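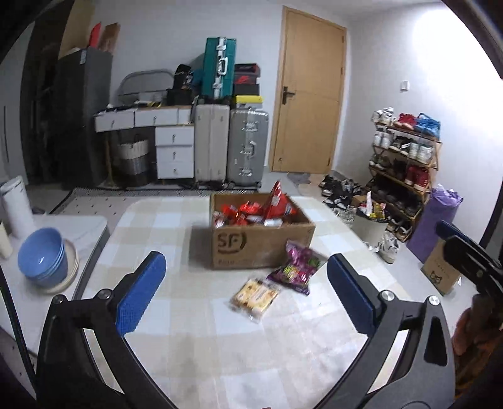
Song translation notes: fitting English words to the Ketia boat song

The spring issue carried the first half of the working notes on the Ketia songs. The second half deals with one song only, the long boat song sung at the end of the harvest gathering, and with the problem of making an English text that can be sung to the tune as it stands. Members who only want the words can skip to the last part. The full text with the melody line is on sheet 397 in the Grulik song file.

The source

Two versions of the song are in use. The Grulik version has 7 verses and a refrain after each one. The Magbanua version has the same refrain but joins the second and third verses into one, and the singers hold the last note of every line longer. The tune differs in one place. At the end of the third line the Grulik singers drop a fourth, and the Magbanua singers step down to the same note. The English text was made for the Grulik version. It can be sung to the other if the extra verse is left out, but the long final notes are less comfortable, for the reason given under vowels.

The older printed translation, in the Grarnitz songbook, was made to be read. It is accurate and the committee has no quarrel with it, but it will not go to the tune. Its lines run from nine syllables to fourteen, and the melody has room for eleven. Singers at the winter meeting tried it by splitting notes and swallowing small words. By the third verse the group was no longer together.

Syllable count and stress

Every verse line in the original has eleven syllables. The tune is in three, with a pickup note, and the strong beats fall on syllables two, five, eight and eleven. English will go to this pattern without much trouble, as it is close to a pattern used in many ballads. The first draft kept the count exactly and put a stressed English syllable on each strong beat.

The refrain is harder. It has lines of six and five syllables by turns, and the original language puts its stress on the last syllable of the word. English mostly does not. A two-syllable English word placed at the end of the line, such as "river" or "morning," puts the weak syllable on the longest note, and the word comes out wrong. All refrain lines in the new text therefore end on a word of one syllable or on a word stressed at the end, such as "again" or "away."

One exception was allowed. The fourth verse ends on "harbor" in its second line. The melody there has two notes tied over the bar, and splitting them gives the weak syllable a short note of its own. This was tested with both voices and it holds.

Vowels on long notes

The refrain ends on a high note held for two full bars. The original has an open "ah" there in every verse. The first English draft had "sleep," which most of the upper voices found tight. The second had "still," and the sound closed too soon. The present text has "far." Where singers drop the final r, the vowel is nearly the same as in the original. Where they keep it, the r should be left to the very end of the note.

In the Magbanua version every line ends on a long note, so the same care would be needed throughout. The English text has short vowels at several of these points ("wind," "bed," "cut"). Anyone wishing to sing it in that style would need to change those lines. A separate text may be made later.

Rhyme

The original rhymes lines one and three and leaves two and four open. The rhymes are full. In English, full rhyme in every verse forced the word order around in ways that sounded like a hymn from another century, and the original is in plain speech. The new text uses near rhyme in five verses ("boat" and "rope," "rain" and "name") and full rhyme in the two where it came easily. The refrain has no rhyme in either language.

Words that did not cross over

The word at the head of the refrain is both a call to the person steering and a term for an older sister. No English word does both. The Grarnitz songbook has "O helmsman," which loses the family sense and brings in a man who is not there. The new text has "Sister, steer." It costs one extra syllable, taken from the rest of the line, where "across the water" became "to the shore."

The fifth verse names a kind of reed that is cut only when the river is low. The name would mean nothing to most people singing it here. The text has "low-water reed," which gives the season and fits the notes. The botanical term is in the footnote to the sheet.

The verb in the last verse can mean "return" or "repay." The singers who were asked gave different answers. The text has "bring it back," which may be taken either way.

Performance notes

Keep the pickup light. Most groups sing it too heavily in English, as the small words "and," "the" and "to" tend to fall there, and a weight on them is heard at once.

Breathe after the second line of the verse and not after the first. The sense runs across the first break.

The drum pattern is as printed in the spring issue, with one correction: the second bar should have a rest on the third beat. The sheet has been changed. Copies marked 321 are the earlier draft of the same song and should be thrown out.

Refrain, present text

Sister, steer to the shore,
the day is going down.
Sister, steer to the shore,
our home is not so far.

The verses are on the sheet. Comments on the text should reach the newsletter by the end of April, and should give the verse and line number. Suggestions for a single word are easier to use than a rewritten verse, as a change in one line usually upsets the rhyme two lines on.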